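Notebook, 23rd January

Galbraith Yard: reuse of the old furniture showroom

Good day on this one! I went in expecting another afternoon of lease plans and came out properly excited about the cinema idea. The Yard has been half let for as long as I've had the file, and the big showroom at the Wakden Road end is the unit everybody walks past. High ceiling, no columns in the middle, its own door to the car park. If you were drawing a small cinema from scratch you'd ask for most of that.

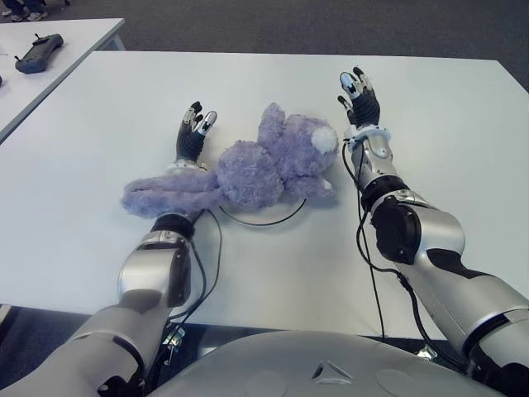 Layout, second go

Version one had the foyer facing the road and wasted the best wall. Turned it round so you come in from the car park side, and suddenly there's room for two screens and a decent café between them (the café could stay open in the daytime, which the bakery next door may or may not love). Seats come out at 29 a row in the larger room if we keep a single side aisle. Need to check that against the fire exit distances before I get too fond of it.
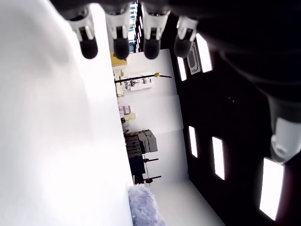 Rents and who pays for what

Zoseo want the landlord to do the floor and the soundproofing, and they'd fit out the rest. That seems fair to me. They asked for a 22 year lease with a break halfway, and Darkia came back the same morning asking for a turnover share on top of the base rent. Still a gap, but a much smaller one than in November, when they weren't even talking about the same floor area. Must redo the service charge with the loading bay taken out; I had it in twice, which explains a lot.
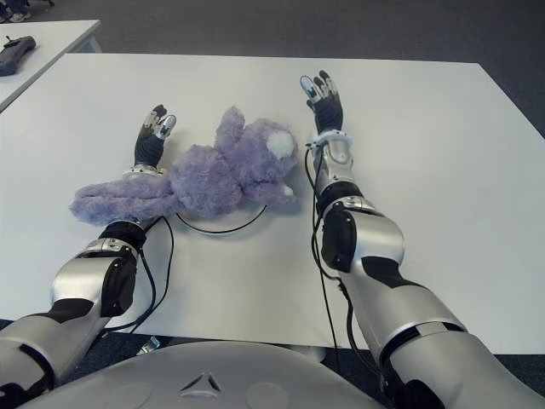
Purple plush toy on the white table.

Parking is the bit I keep going back to. Evening films and daytime shoppers hardly overlap, so the same spaces do both jobs, and the Saturday matinée is the only pinch. I'd love to try staggered start times on the model and see how flat the curve goes. 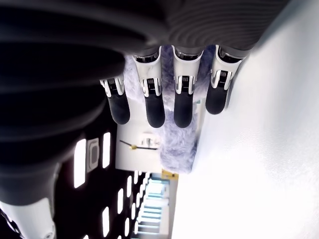 The council's last note asked for a bus stop nearer the entrance too, and moving it would suit the pharmacy as well as the cinema. Send them the turned-round plan with the footpath marked in. Also find the original roof drawings, the ones in the flat drawer only cover the north half.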